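Caring for painted wooden blocks and other small wooden things

Painted wooden blocks last a long time if they are kept dry and put away in something sensible. Most of the ones that get thrown out have been soaked, left on a radiator or stored in a damp basement. The tips on this page cover cleaning, touching up, sorting and storing. They work just as well for wooden beads, game pieces, pegs and drawer knobs.

Before you start

Clear a work surface and put something on it that you don't mind getting paint on. A cutting mat, an old place mat or a piece of heavy cardboard will do. A dark, plain surface is easier on the eyes than a patterned one, and small colored pieces show up well against it. Put the light to one side. A lamp straight overhead flattens everything and you will miss chips and rough edges, while light from the side picks out the grain and any paint that has started to lift.

Lay the pieces out with gaps between them. It is tempting to tip the whole box onto the table, but then you clean the same block twice and miss the one under it. Do a handful at a time and keep the clean ones in a separate tray.

Cleaning

Start dry. Use a soft brush, such as an old shaving brush or a clean paintbrush, and go over each face. Then wipe with a cloth wrung out in warm water with a drop of dish soap. The cloth should feel damp in the hand and should not drip. Wipe once with plain water and dry right away with a towel.

Do not put painted blocks in the sink, and never in the dishwasher. Water gets in at the end grain, which is where the wood drinks it up fastest, and the paint on those two faces will crack first. If you have a block with four good sides and two bad ones, it was probably soaked at some point.

For sticky spots, hold a damp cloth on the spot for a minute and then rub with your thumbnail through the cloth. For crayon, try a little baking soda on the damp cloth, but go lightly, as it is a mild abrasive and will dull a glossy finish. Old sticker glue comes off with cooking oil. Put on a dab, wait ten minutes, wipe it off and then use the soapy cloth to get rid of the oil.

Test anything stronger on one face of one block. Rubbing alcohol takes off a lot of craft paint, and it takes it off fast.

Drying

Stand the blocks on a rack or a folded towel and turn them over after an hour. Leave them out overnight in a room with some air moving. Keep them away from the oven, the stove and direct sun. Red and purple fade first in a window, and a block that has been sitting in the sun on one side will never match itself again.

Sorting by color

If you have a mixed lot, sort it before you do any repairs. Put one good block of each color in front of you as a sample and match the rest to it. Have a red, a yellow, a blue, a green, an orange and a purple and you can place almost anything. Red and orange get confused under a warm bulb, and so do blue and purple in the evening, so do this part in the daytime if you can.

Greens are the most trouble. A bright green and a grayish sage green can both have been sold as plain green, and when you mix them they look like a mistake. I keep the duller ones together in their own bag. If you are touching up, match the paint to the block you have and forget what the label called it. 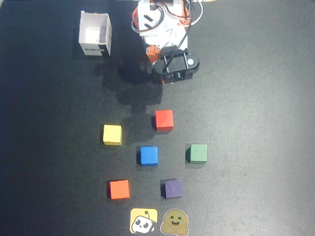
Wilma Van Loon wrote in to say she sorts by wear first and color second. She goes through the lot, takes out every block with worn corners and gives those to the youngest children in the family, since they are the softest to fall on. The sharp-edged ones go on the shelf for building. She has done it that way for 19 years and says her towers stand up better for it, as blocks with crisp edges sit flatter. She also says not to bother repainting a block that is only rubbed at the top. It will be rubbed again in a month.

I agree with her on the repainting. A worn edge is fine as long as it is smooth. Run a finger along it, and if it catches, sand it.

Sanding and touching up

Use 220 grit paper, folded over a flat stick. Sand along the grain on the sides. On the end grain use small circles and very little pressure. To soften a corner, three or four light strokes at an angle are enough. Wipe off all the dust with a dry cloth before any paint goes near it.

If you don't know how old the blocks are, don't sand them. Very old painted toys can have lead in the paint, and the dust is the worst part. Put those on a high shelf to look at and buy plain ones for the children.

For paint, use a water-based paint that says on the label it is suitable for toys. Put on two thin coats. Thick paint stays soft for days and picks up fingerprints, and two blocks painted that way will stick together in the box. Paint five faces, let them dry, then turn the block over onto a clean surface and paint the sixth. Let it go a full week before the block is handled much, longer in a damp November.

If you want the grain to show, thin the first coat with a little water and wipe it back with a rag before it sets. The grain will come through in slightly lighter and darker lines. Skip the second coat if you like the look of it.

Storing

Cardboard is good for wood. It lets a little air through, and a box that something else came in costs nothing. A cube-shaped box with the flaps folded back or cut off is handy on the table while you work, and you can drop each block in when it is finished. For long storage choose one with a lid that closes, and tape the bottom seam on the inside as well as the outside. Blocks are heavier than they look. I packed a set of 232 into a single box once and the bottom let go on the stairs. Now I stop at 58 to a box, which for my size of block is one full layer across the bottom and two more on top.

If the box has printing on it from whatever it first held, cover it with a plain label and write the contents on that. Otherwise someone will put it with the things it says on the front. Label two sides and the top.

Plastic tubs are all right if the blocks are fully dry. If they are even slightly damp, the lid holds the moisture in and you will smell it when you open the tub. Leave the lid ajar for the first few days, or drill a few holes near the rim. A cloth bag with a drawstring works well for small sets and hangs on a hook.

Don't store wood straight on a concrete floor. Two strips of scrap wood under the box will keep it up off the damp.

If they already smell musty

Take everything out and air it for a couple of dry days. Throw away the old box. Wipe each piece with a cloth dampened with white vinegar and water, half and half, and dry it at once. If there are black specks in the bare wood at a chip, sand them out, let the piece dry and then touch it up. Blocks that still smell after that can go in a closed box with an open dish of baking soda for nearly two weeks. Stir the soda now and then.

A few short ones

Bricks of leftover soap stuck in a drawer with wooden beads will mark the paint. Keep them apart.

A loose wooden knob can be tightened by taking out the screw, pushing in a wooden toothpick with a drop of wood glue, snapping it off flush and putting the screw back after the glue has set.

To carry a lot of small pieces from one room to another, use a baking sheet with a rim. You can see everything on it and it goes straight onto the table.

Rubber bands leave a line on painted wood, especially in a warm closet. Tie bundles of sticks or rods with cotton string.

When a block has rolled under the stove, use a yardstick with a loop of tape on the end, sticky side out. Hertta Toivonen uses a wire coat hanger for the same job - fine on vinyl, but it scratched my hardwood, so I stay with the yardstick.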